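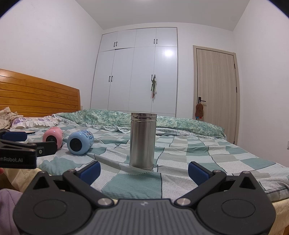
Gristham Comedy Festival will return for a fourth year in the spring, with a longer programme and a new venue on the harbour side of town, its organisers said on December 3, 2019.

The festival will run over five nights instead of three. Most of the stand-up will again be held at the Corn Hall, which seats 282, while newer acts will appear in the upstairs room at the Suvach, the former chapel that reopened as an arts centre in October. That room holds 44 people and will have two shows a night, the first at half past six and the second at nine.

Tickets for the opening night go on sale on Friday morning from the Corn Hall box office and the festival website. The rest of the programme follows a week later. Prices have gone up by a pound for the main shows but stay the same at the Suvach, where all seats are unreserved.

The festival is run by Ninness, a small promoter that also books the monthly comedy club in Gristham. It sold over 2000 tickets across the three nights last spring, and two of the late shows had to turn people away at the door. The company said it had looked at a bigger hall out of town but wanted to keep everything within walking distance of the station.

A spokeswoman for Ninness said the extra nights would mostly go to comedians trying out full-length shows before the summer. "We had a lot of people doing ten or fifteen minutes last year and the audience kept asking when they could see the whole hour," she said. "This time they can — there are six of them, and four have never played the town before."

The new act competition is also back. It drew 190 entries last time, many from outside the county, and the heats went on well past closing time on both evenings. Entries will now be made by video, with a limit of five minutes, and only those picked for the semi-finals will be asked to perform in person. Anyone who has had a paid television spot is not eligible. The closing date is the last day of January.

The winner will get a paid slot at the closing gala and a place on the bill at the monthly club. There is no cash prize, as before.

Fung, the sketch group who won the competition in its first year, will host the gala. The four-piece have since toured two shows and are working on a third, parts of which they plan to perform in Gristham. They will also run a Saturday afternoon workshop on writing sketches for people over 16. Places are free but need to be booked.

A family show is planned for the Sunday, starting at two o'clock. The organisers dropped it last year after poor sales and said they had been asked by several parents to bring it back. It will be an hour long with no interval.

Parking near the Corn Hall may be limited on the first two nights because of repairs to the sea wall, and the council has said the lower car park could be closed until the middle of the week. Evening buses will run as normal. The last train towards the city leaves at ten to eleven, and the main shows have been timed to finish before it — the late shows at the Suvach have not.

The box office is open from ten until four on weekdays and until one on Saturdays. Both venues have step-free access, and the Suvach has a lift to the upstairs room. Signed performances will be listed when the full programme comes out.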